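3.2 What ends up on the table

The drawer and shelf counts told us where people keep their kitchen things. They told us much less about the things that never go back in a drawer at all, and this turned out to be the part of the study we enjoyed most! Tabletop storage (racks, trays, trees, baskets, anything that holds something else and stays out in the open) came up in 200 of the 336 household diaries, and people wrote about it with real affection. One Lollano household gave a full page to a plate rack.

We group these pieces by how they hold their contents. Standing holders keep each item upright and apart from its neighbors, so that any one can be taken without moving the rest. Hanging holders use height and leave the surface free. Open trays only mark out a place: whatever is in them can roll, shift or be stacked, and the rim is all that keeps it together. Covered baskets are a mixed case, because the cover becomes a surface of its own and soon gets used as one. Mwakalinga households called this "the second table," a name we have happily kept in our coding sheet.

All four kinds can share a fairly small area, as in Figure 4. The plate rack is the clearest standing holder we have, with its three plates each in a separate slot, and the wicker tray does its job for the corn with hardly any structure. The basket has a wooden board across the top, and a bottle standing on the board, so it was coded twice, once as a container and once as a surface.
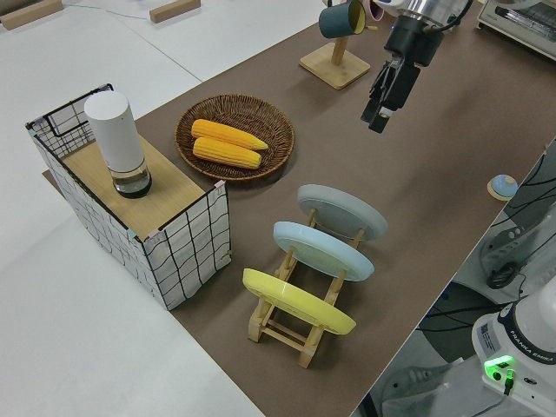
Figure 4. Four kinds of tabletop holder: covered basket, open tray, plate rack and mug tree.

3.3 Reach and return

Taking something out and putting it back are different jobs, and the diaries treat them that way. Mug trees were praised for taking ("I grab it by the side and go") and grumbled about for returning, when the handle has to find its peg again. Plate racks got the opposite report in the Bunora diaries. Returning a plate was called easy, even pleasant, while the plate people wanted was so often behind another one.

Of the households with tabletop storage, 73 said they had moved at least one holder during the diary period. Most moves were short, from one end of the table to the other, and were made to clear room for chopping or for homework. Trays traveled the most. Several Skadia diaries describe a tray going to the stove with its contents still in it and then coming back with something else, a lovely habit that our first coding scheme had no box for. We added one in November and recoded the earlier diaries to match.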